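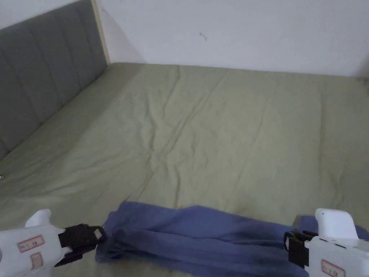 Why Does a Game Console Need Updates?

You've been looking forward to playing all day. You grab the controller, press the button, and up pops a message: "An update is required." Then comes the slow, slow bar crawling across the screen. Argh!

I get more letters about that bar than about anything else on this page, so let's find out what your console is up to while you wait. My name is Balthasar Aebischer, I fix and fiddle with old and new consoles, and I have waited for a LOT of bars.

First, what is a game made of?

A game is a giant pile of instructions. "If the player presses jump, move the fox up." "If the fox touches a mushroom, play the boing sound." People write these instructions in a special kind of language that computers can follow, and all of it together is called code. Pictures and sounds get packed in with it.

Your console has its own pile of instructions too, even before you put a game in. That pile is called the system software. It draws the menu, listens to your controller, remembers your saved games and keeps time on the little clock in the corner.

An update is a new piece of one of those piles. Sometimes it's for the game, and sometimes it's for the console itself.

What is a bug?

A bug is a mistake in the code. I'll tell you about one I met myself. There's a racing game I love called Runow, where you drive snow sleds down a mountain. In the first version, if you braked and honked your horn at exactly the same moment on the bridge, your sled fell straight through the bridge and kept falling forever. I once fell for 10 minutes just to see if there was a bottom (there wasn't).

The people who made the game didn't want that to happen. They had tested the bridge plenty of times, but I guess none of the testers had braked and honked together right there. Once thousands of players get hold of a game, they try all sorts of odd things, and the odd things shake the bugs out.

The makers found the mistake, wrote a better instruction and sent it out to everybody. A small fix like this is called a patch, just like the patch you put on the knee of your jeans. Now my sled stays on the bridge. I do miss the falling a bit!

What else is in an update?

Lots of updates bring new stuff. In Noltildale, which is a farming game, an update in April added a whole new island with goats on it. You didn't have to buy a new game. The island came down the wire and got stitched onto the old map.

Some updates make things fair. Say there are two players and one has picked the blue hammer, and the blue hammer is so strong that it always wins. Soon everyone picks the blue hammer, and that gets boring. So the makers turn its power down a little and maybe turn the red one up. Grown-up players call this balancing, and they argue about it all day long.

And some updates are about safety. Consoles connect to the internet, and there are people who hunt for ways to sneak into other people's accounts. A safety update is like putting a better lock on your front door. You won't see anything new on the screen afterward, but it's a good one to have.

Why are some updates so huge?

Computer files are measured in bytes. One letter of the alphabet takes up one byte, more or less. A thousand bytes make a kilobyte, a thousand of those make a megabyte, and a thousand megabytes make a gigabyte.

I looked at the last two updates on my own console. One was 168 megabytes and was finished before I'd buttered my toast. The next was 1695 megabytes, so ten times as big, and I had time to eat the toast, wash the plate and feed the cat. Words and instructions are tiny. Pictures, voices and music are the big eaters, so if an update has new levels with new music in them, get comfy.

Your internet connection matters as well. Think of it as a straw. A fat straw lets the milkshake through quickly, and a skinny one makes you work for it. If your sister is watching a movie on the same connection, she's drinking from the same straw – and so your bar slows down.

Did old consoles have updates?

Nope! I still have a Kuster Jundia, a chunky gray thing older than my car. Its games came on plastic cartridges, and whatever was on the cartridge when it left the factory was there for good. If there was a bug, you lived with it. My Jundia soccer game has a goalkeeper who sometimes walks off the field and never comes back, and he'll be doing it until the cartridge falls apart.

Why mustn't I switch it off?

You've probably seen the warning that says not to turn off the power. While it updates, your console is swapping old instructions for new ones. Imagine someone rewriting a recipe, and you snatch the paper away when they've only done half. Anyone who tries to bake from that is going to get a very strange cake! Many consoles can sort themselves out and start over, but I wouldn't risk it. Leave it plugged in and go do something else.

Things to try

Ask a grown-up to help you look in the settings for something called "automatic updates" or "rest mode." With that switched on, many consoles fetch their updates while you're asleep.

Look for the "patch notes" of your favorite game, too. It's a list of everything that got changed, and some of them are very funny. The best line I've ever read was "Chickens can no longer open doors."

If you find a bug yourself, write down what you were doing just before it happened and ask a grown-up to help you send it to the makers. Many games have a button for that in the menu.

Next time I'll answer the question about why controllers shake.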